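Relisero Fingertip Retention Kit for Two-Finger Grippers
Sold by Grewal Automation Supply

Price: $76 per kit
Availability: In stock, ships from our own warehouse
Sold as: one kit, enough for one gripper (two fingers)
Status: Replaces the original Relisero adhesive tip pads, which are no longer sold

Safety notice for owners of the original pads

If you bought Relisero adhesive tip pads before January, please read this section before you run your gripper again.

The original pads were held on with adhesive only. On jobs where the fingers pull sideways, such as opening a latch or lifting a hinged lid, the adhesive can let go along the inside edge. The pad then slides toward the tip and may come off. We confirmed nine cases of this from customer returns. In most of them the pad was found on the table. In one, it was found inside a small countertop press that was being used as a test appliance, and the press was switched on.

No one was hurt. The pad scorched, the plate had to be thrown out, and the lab lost the rest of the day. We stopped selling the pads after that report and shipped 2,155 replacement kits to registered owners at no charge. If you own the original pads and have not received a kit, contact us with your order number.

What went wrong

The pad was tested for straight squeezing. It held up well there, and we listed it as suitable for general tabletop work. That listing was too broad. A latch handle does not load the pad the same way a block or a cup does. As the lid comes up, the handle turns between the fingers and drags on the edge of the pad. Heat makes this worse, and the adhesive softens well below the temperature of a working hot plate.

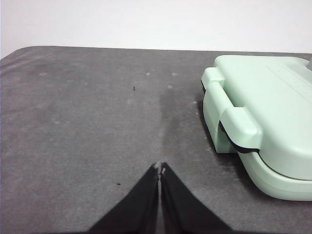
The fault is easy to miss from the control side. A pad that has moved a little still grips, and the finger position reading changes so slightly that most software will not flag it. Poonam Chauhan, who handles returns for us, found that most owners first noticed a problem when a handle slipped partway through a lift. By then the pad had usually been loose for many cycles.

What is different in this kit

The new tips are held by a screw through the back of each finger, with a raised lip at the front so the tip cannot slide forward. There is no adhesive. The gripping face is the same width as before, so you should not need to change your grasp positions, but you will need to zero the fingers again after fitting.

In the box

Two molded fingertips, black
Two retaining screws, plus two spares
Hex key
Feeler strip for checking the closed gap
Printed fitting sheet

Fits

Wevov two-finger grippers, all versions with drilled fingers
Plorora wrist units with the short finger set
Does not fit Plorora long fingers

Fitting

Power off the arm and lock it out. Remove the old pads completely, along with any adhesive left on the finger. Seat the new tip against the lip, start the screw by hand, then tighten until snug. Close the fingers and check the gap with the feeler strip. It should not pass through at any point along the seam. Zero the fingers before the first run.

Inspection

Check both tips every 200 cycles and at the start of each shift. Look for:

Pale patches or shine on the gripping face
A gap between the tip and the finger
A screw head that stands above the surface
Bits of tip material on the table or on the part being handled

If you find any of these, take the gripper out of use and replace both tips as a pair.

Limits of use

Do not use these tips on surfaces hot enough to burn skin. When practicing lid and latch tasks on heating appliances, unplug the appliance at the wall. Do not rely on its switch. Keep the emergency stop within reach of whoever is running the arm.

The tips are not approved for food contact.

Returns and reports

Unused original pads can be sent back for a full refund, opened or not. Used pads are also useful to us, even badly worn ones. Please put them in a bag marked with the gripper model and the kind of job they were used for.

To report a loose or lost tip, write to Poonam Ahuja in product safety through the contact form and choose "Gripper parts" from the list. Include a photo of both fingertips if you can, and leave the screw as you found it until you hear from us.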